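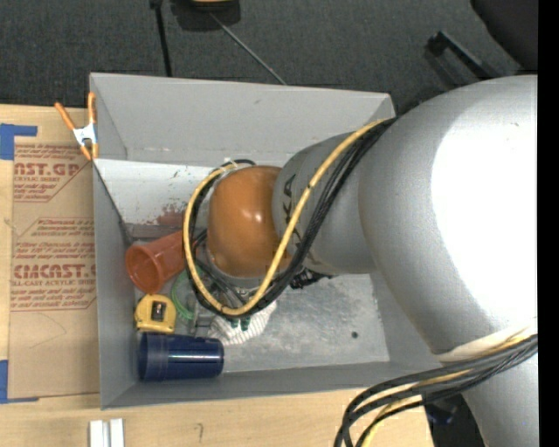

Yayra Dramani

Bin Sorter, part time, Larnska Housewares Exchange

Posted 28/07/2023

Larnska is looking for a person who can look into a gray bin of other people's kitchen things and feel something close to calm. The position is 14 hours a week at $16 an hour, spread over four mornings. It opened up when Kwesi Opoku moved over to our delivery van, where he reports that the mugs stay put much better.

For those who don't know us: people drop off housewares they no longer want, we sort and clean them, and then we pack them into sets for households setting up a first kitchen. Jorkby, our sister shop across the parking lot, sells what doesn't fit into a set. The sets go out free. The sorting room is in the back at 69 Pekel Road, through the door marked Deliveries, past the door marked Not Deliveries.

What the work is

You take a bin to a table. You take the things out of the bin. You decide what each thing is, whether it can still do its job, and where it goes next. That is most of it, and it takes longer to get good at than you would think.

The bins have straight flat sides and a talent for letting everything slide to one end. If you find all your objects huddled on the left with a big bare stretch of floor on the right, you have met the bins. Small things hide under big things. Cups roll. You will learn to lift from the top and to stop digging, usually after the first fork.

A sorted item goes one of four ways: to the sink, to the set shelves, to Jorkby, or to what we call the Kindly Box, meaning it is finished and we are being polite. Chipped rims are finished. Cracked handles are finished. Scratches on the outside of a pot are fine, and so is an ugly pattern. Taste is not a sorting category, and we have had to have this conversation with Ebenezer Quaye on the subject of novelty salt shakers more than once.

After sorting comes packing. A set has to fit in one carton and survive the van. Heavy goes on the bottom, plates stand on edge, cups get wrapped one at a time, and nothing loose goes inside a glass. The list of what makes a set is taped up over the bench. Please don't improve it with a pen. The last person who improved it added "gravy boat," and we spent all of June explaining gravy boats.

You will also wash bins on your last morning of the week. The bins are not pretty. They are scratched and scuffed, and one has a reddish-brown patch on the inside that I have stopped trying to win against. Clean means clean enough to put a cup in. It does not mean you take the thing home and try vinegar overnight. I have done that for you.

Who we're after

Someone steady. We don't need a degree, a portfolio or a passion for drinkware. If you have worked in a kitchen, a stockroom, a school cafeteria or a house with several children in it, you already know much of this job.

You should be able to:

stand for most of a morning, with breaks

lift a full carton to waist height (we have a cart for anything over 50 pounds, and you will use the cart)

tell a colander from a steamer basket, or be willing to ask

throw away a cup that somebody once loved

put things back on the shelf they came from

That last one is where we lose people.

You can be slow. We would like you to be slow at first. A sorter who rushes makes a second job for the packer, and since some mornings you will be the packer as well, you'd only be doing it to yourself.

The room and the company

The sorting room is plain. The tables have light wooden tops, the sinks are deep, and the window faces the parking lot, which is at its most interesting when a bus tries to turn around in it. There is a radio. Whoever opens up picks the station, and complaints may be submitted by opening up earlier.

You would report to me. Day to day you would work next to Ebenezer and Mohammed-Awal Ansah. Mohammed-Awal runs the set shelves and can tell from across the room that you have put a saucer with the side plates. He won't say anything. He will just walk over and move it, and after a few weeks you will find you care about saucers.

Coffee and tea are provided. Mugs, as you might expect, are not a problem. The red cup is not a staff cup, though it keeps turning up in bins and then being drunk from, and I would like the new person to stay neutral on this.

Pay and the dull part

Pay is $16 an hour from the first shift, training included. Mornings run from half past eight to noon. You get paid time off in proportion to your hours, gloves in your own size, and first look at the Jorkby shelves at the staff price. Wear closed shoes. Aprons are here already.

Training lasts two weeks. In the first you sort with Ebenezer and ask him things. In the second you sort alone and he asks you things. There is no test at the end, only a carton you packed yourself, which we put in the van with Kwesi and open again when he gets back.

How to apply

Write to Alcides Marulanda in the Larnska office, or leave a letter at the Pekel Road counter with his name on it. One page is plenty. Tell us where you have worked, which mornings you can't do, and what is in the worst drawer in your kitchen. The drawer question is serious. It has been a better guide than references.

We will ask a few people to come in for an hour, paid, and sort one bin with us. Bring reading glasses if you use them; the markings on the bottoms of pans are tiny.

The job stays open until we fill it. If you dropped off a casserole dish with the lid taped on, you are welcome to apply too, but we would like to know what tape that was.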